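4.2 Drawer task

The second task was run on the bench at Hendthorpe with the same two arms and the same control policy as in Section 4.1. Each trial called for the robot to place a charger and its cable in the lower drawer of a small cabinet and then close the drawer. We recorded 177 demonstrations by teleoperation and held out 19 for validation. Demonstrations in which the operator dropped the charger were kept, as the recovery motions are useful for training.

Figure 3. Drawer task, head camera view. The lower drawer is open and empty, and the left hand holds the adapter and its coiled white cable. 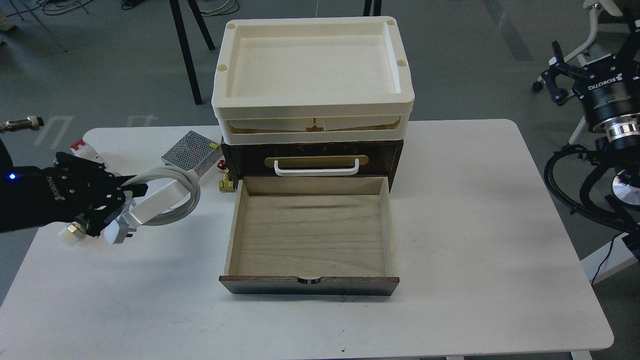
Trials were scored by Semwal and Kong separately. A trial counted as a success only if the drawer closed fully with no part of the cable caught in the gap. Of 64 trials, 15 failed. Most failures came from the cable, which sprang back over the front panel after release. The Lindgren baseline had the same problem and made no second attempt. Changing the colour of the bench lighting had no clear effect on either method.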